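Start | Magazin | Handwerk | Garten | Archiv | Suche

Weiden, die man hören kann

Eine Reise zu den Korbflechtern von Drondville

Zuletzt aktualisiert: Dienstag, 10. März 2020

Wer Pascal Grube in seiner Werkstatt besucht, hört ihn, bevor man ihn sieht. Es knackt, es raschelt, dann klopft ein Eisen dreimal kurz auf Geflecht, und erst danach kommt ein »Herein!« durch die halb offene Tür. Drinnen riecht es nach nasser Rinde, nach Tee und ein wenig nach Teich — ein Geruch, den ich noch zwei Tage später im Schal hatte und den ich ungern herausgewaschen habe.

Grube flechtet Körbe, seit er die Schule hinter sich hat. Brotkörbe, Kartoffelkörbe, Fischreusen, wenn jemand eine haben will, und einmal sogar einen Kinderwagen, auf den er bis heute stolz ist. Sein Vater war Schlosser und hielt die Sache für eine Laune. »Er hat dann aber doch jeden Herbst seine Äpfel in meinen Körben geholt«, sagt Grube und lacht so laut, dass der Hund unter der Bank aufsteht und sich woanders hinlegt.

Drondville liegt in einer Flussschleife, und die Weiden stehen dort, wo der Boden für alles andere zu nass ist. Gleich hinter dem letzten Haus beginnt die Piltura, eine Niederung voller Kopfweiden, manche so dick und zerfurcht, dass man darin schlafen könnte. Im Winter wird geschnitten. Die Ruten wandern gebündelt unter die Dächer oder stehend ins flache Wasser, je nachdem, was aus ihnen werden soll. Was im Wasser steht, treibt im April aus, und dann lässt sich die Rinde abziehen wie ein Strumpf. Ich durfte es an einer Rute vom Vorjahr probieren, die längst zu trocken dafür war, und habe mir dabei zwei Fingernägel eingerissen. Macht nichts, ich würde es sofort wieder tun!
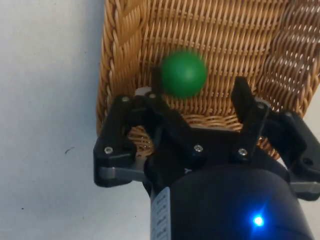
Wie lange hält ein gut geflochtener Korb eigentlich?

Bei täglichem Gebrauch viele Jahre, wenn er nicht dauernd in der prallen Sonne oder direkt an der Heizung steht. Grube hat in seiner Werkstatt einen Kartoffelkorb aus dem Nachlass seiner Großtante hängen, der nach ihren Haushaltsbüchern 84 Jahre alt ist. Der Henkel wurde einmal erneuert, der Boden zweimal, der Rest ist so, wie er war. Trocken und rissig gewordene Weide bekommt bei ihm gelegentlich einen feuchten Lappen und danach einen luftigen Platz im Schatten. Mehr Pflege kennt er nicht, und von Klarlack will er kein Wort hören.

Mit dem Boden fängt alles an. Grube legt kurze, kräftige Stäbe über Kreuz, bindet sie und spreizt sie wie die Speichen eines Rades. Dann kommen die Staken hinein, die später senkrecht stehen, und um sie herum laufen die dünneren Fäden, vorn vorbei, hinten vorbei, immer weiter. Bei eckigen Körben ist es mühsamer, da spannt er den Boden zwischen zwei Leisten ein und flucht bei der ersten Ecke regelmäßig. Der Rand ist für mich das Schönste. Ein Zopfrand, bei dem sich die Enden umeinander legen, bis keines mehr heraussteht, kostet ihn fast so viel Zeit wie eine ganze Seitenwand. Ich habe ihm dabei zugesehen und bis zum Schluss nicht begriffen, wo der Zopf begonnen hatte.

Eine Straße weiter arbeitet Ghada Sayegh. Sie kam als Restauratorin für Stuhlgeflecht in die Gegend, wollte einen Sommer bleiben und betreibt inzwischen mit zwei Kolleginnen die Werkstatt Menon. Sayegh flicht auch Rattan, was unter den Weidenleuten lange als Verrat galt (nur halb im Scherz). »Rattan verzeiht mehr«, erklärt sie. »Weide merkt sich jeden Knick.« In ihrem Regal stehen Mustertafeln mit 47 verschiedenen Geflechten, jedes handtellergroß, jedes beschriftet, und sie nimmt sie mit einer Freude heraus, als wären es Briefmarken aus fernen Ländern. Sonnengeflecht, Achteck, Fischgrat, ein Muster ohne Namen, das sie von einem kaputten Schaukelstuhl abgenommen hat.
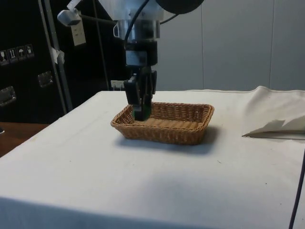

Ihr Lieblingsstück ist trotzdem keines der komplizierten. Es ist ein schlichtes Zäunergeflecht, ein Faden vorn, ein Faden hinten, wie man es Kindern beibringt. Daran könne man eine Hand erkennen, meint Sayegh, so sicher wie an einer Unterschrift. Zieht jemand zu fest, kippt die Wand nach innen, lässt jemand locker, wird sie bauchig. Gruben Körbe erkennt sie auf dem Markt von Weitem, weil sie alle eine Spur nach links drehen. Als ich ihm das erzähle, stellt er drei Stück nebeneinander auf den Boden, geht in die Hocke, schaut lange und sagt erst einmal gar nichts. Dann: »Das Luder hat recht.«

Einmal im Jahr treffen sich alle zur Pretia, dem Korbmarkt auf der Uferwiese. Verkauft wird natürlich auch, aber vor allem wird verglichen, befühlt, umgedreht und auf Böden geklopft. Ein einfacher Einkaufskorb kostet dort 100 Euro, und wer einmal gesehen hat, wie viele Stunden darin stecken, handelt nicht. Anfänger können sich an einen langen Tisch setzen und mitflechten. Mein eigener Versuch steht jetzt auf dem Küchenschrank, schief wie ein Hut im Wind, und beherbergt Zwiebeln. Sayegh hat ihn sich angesehen, ihn zweimal gedreht und mir eine neue Handvoll Ruten hingelegt.

Kommentare (3)

weidenkatze: Meine Oma hat ihre Körbe im Sommer immer unter den Kirschbaum gestellt, wenn es geregnet hat. Danke für den schönen Text, ich hatte sofort den Geruch in der Nase.

Holger aus dem Moor: Ein kleiner Einwand: Nicht jede Kopfweide liefert gute Flechtruten. Wir haben Bruchweide am Graben, die bricht einem schon beim Anschauen.

m_tilde: Gibt es bei Menon auch Kurse für Stuhlgeflecht? Ich habe hier zwei Stühle mit Loch und sehr viel guten Willen.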